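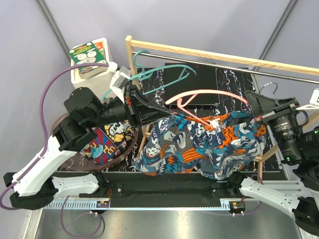

I get asked a lot whether these arms can do the laundry yet, and my answer is "a bit of it, with you standing nearby." Folding towels is in decent shape. Hangers are where I'd keep my expectations low, and they're what this section of the Clistero guide covers. A hanger is stiff, a shirt is floppy, and you need both arms to hold on while one goes inside the other. With the pink hanger only partly threaded and the cloth bunched up in the middle of the table, you're at the hardest point of the whole job, so that's where most of my notes are aimed.

## 4. Running the hanger routine

1. Clear everything you can from the middle of the table. Stuff along the edges is fine as long as the arms can swing past it.
2. Check that the cables have some slack at every joint. Move each arm by hand through its full reach and watch the loops.
3. Lay the garment down. I like to start with something patterned (plain black on a black tabletop is asking for trouble!).
4. Set the hanger next to it with the hook pointing toward the rack.
5. Open Fundlow, pick **Hang**, and set the time limit to 30 seconds per grasp.
6. Press **Start** and keep a hand near the stop button.

**Note:** If the cloth slips, let the routine try again before you step in. Kazuhiro Honda talked me into allowing 6 tries, and I've left mine there ever since.

**Caution:** Don't reach in to straighten a sleeve while the grippers are closed. Press **Pause**, wait for both arms to settle, then fix it.

### If it gets stuck halfway

Pause, open the right gripper first, and pull the hanger out by its hook. Shake the garment out and go back to step 3. Don't try to resume from the middle, as the software still thinks the cloth is where it left it.

My log is at 3,162 attempts now, and I still hang my own good shirts by hand.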